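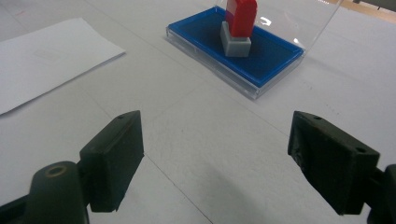
Gomalitz Releases Hand-Held Demonstration Kit for Small-Parts Placement

UDUSTHORPE, April 17, 2018. Gomalitz today announced general availability of its hand-held demonstration kit, a two-finger gripper tool that lets an operator record a handling task without a robot arm on the bench. Recorded demonstrations are transferred to a stationary arm for playback or used to train a control policy.

The operator holds the tool, carries out the task at normal working speed and marks the end of each attempt. A camera on the tool records the approach, grasp and release. Finger opening is logged on the same clock as the video. Attempts judged unusable can be discarded at the bench before upload.

The kit was evaluated in March at the Kollham test shop on a set of block-placement and display-case tasks. Three operators recorded 162 demonstrations over eight working days. Seven task layouts were used, with the position of the parts changed between attempts. None of the operators had programmed a robot before.

For tasks that need contact with a fixed arm, the kit can be paired with the Hegarty remote-control station. Both produce files in the same format, and hand-held and remote sessions may be combined in one training set.

The kit includes the gripper tool, a calibration sheet, a charging cradle and recording software. Replacement fingers are sold in pairs. Orders are accepted through the Udusthorpe office.

Related releases
Hegarty remote-control station: software update
Kollham test shop extends bench hours
Calibration notes for two-finger tools

We use cookies to measure site traffic. Accept | Settings

Copyright 2018 Gomalitz. Press contact | Back to top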